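Storage and Sorting of Small Wooden Blocks in a Shared Play Area
Student Project Report, Design for Everyday Spaces
Wanlow College, Department of Product and Interior Studies
Submitted by Hülya Güler
February 2018

Summary

This report examines how building blocks are put away at the end of a play session and which kinds of container suit that task. The study was carried out in the play area of the Momley Family Center, where children and adults share two tables and a low shelf. Four containers were compared: a lidded plastic box, a fabric bag, a deep wire basket and a shallow wooden bowl. The bowl was preferred for use on the table. The lidded box was preferred for overnight storage.

1. Background

The Momley Family Center has owned its present set of blocks since September. The set replaced an older collection that had lost many of its long pieces. Staff reported that the newer blocks were often found under the shelf or mixed with the drawing materials, and that tidying took longer than the time set aside for it. The center asked the college for a small study that would not require new furniture.

An earlier student project at the college, known as Girevora, dealt with toy shelving and labels. Its findings on shelf height were used here without further testing. The present project is limited to the container itself and to its place on or near the table.

2. Materials

The set contains 80 blocks in several lengths. The longest pieces are bars with square ends and caused most of the difficulty in storage. When a bar is dropped into a narrow container it tends to stand on end, and the lid then cannot be closed.

The plastic box and the fabric bag were already in use at the center. The wire basket was lent by the college workshop. The bowl came from the kitchen supplier Hyvönen and was originally sold for serving bread. It has a low rim and a smooth interior, and it was wiped with a damp cloth after each session.

3. Method

Each container was used for one week. At the end of a session the children were asked to put the blocks away in the usual manner, with no instruction as to order or color. The author noted where the container stood, whether blocks were placed or thrown, and which pieces were left on the table. Adults were asked for written comments at the end of each week.

For the bowl, the way a single long piece is brought over the rim was considered separately. A bar held at an angle needs more room than its width suggests, and one end may extend past the rim before the piece is let go.

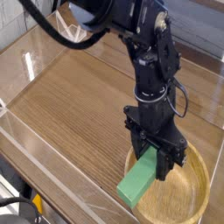
4. Results

4.1 Plastic box

The box held the complete set and could be carried by one adult. It was kept on the floor, and younger children leaned over it to reach the bottom. Blocks were frequently thrown in, and the noise was mentioned in most of the written comments.

4.2 Fabric bag

The bag was quiet and light. It did not stay open without help, so one child usually held it while another filled it. Finding a particular block at the next session meant emptying the whole bag.

4.3 Wire basket

The basket stood firmly and its contents could be seen from the side. The smallest pieces slipped through the mesh, and its use was stopped before the end of the week at the request of staff.

4.4 Wooden bowl

The bowl could be left on the table during play and served as both a supply and a place of return. Children tended to set the blocks down in it one at a time. It did not hold the full set. Long bars placed on top of others rolled or slid over the rim when the bowl was moved.

5. Discussion

The results suggest that a low rim encourages careful placing but limits capacity. Two bowls on one table would solve the problem of capacity, although the remaining work surface would then be small. A wider bowl was considered and rejected for the same reason.

The study has clear limits. The group of children changed from week to week, and the order in which the containers were tried may have affected the comments.

6. Recommendations

The center is advised to keep one shallow bowl on each table during play and to transfer the blocks to the lidded box at closing time. Long bars should be laid flat in the box first. The fabric bag may be kept for outings.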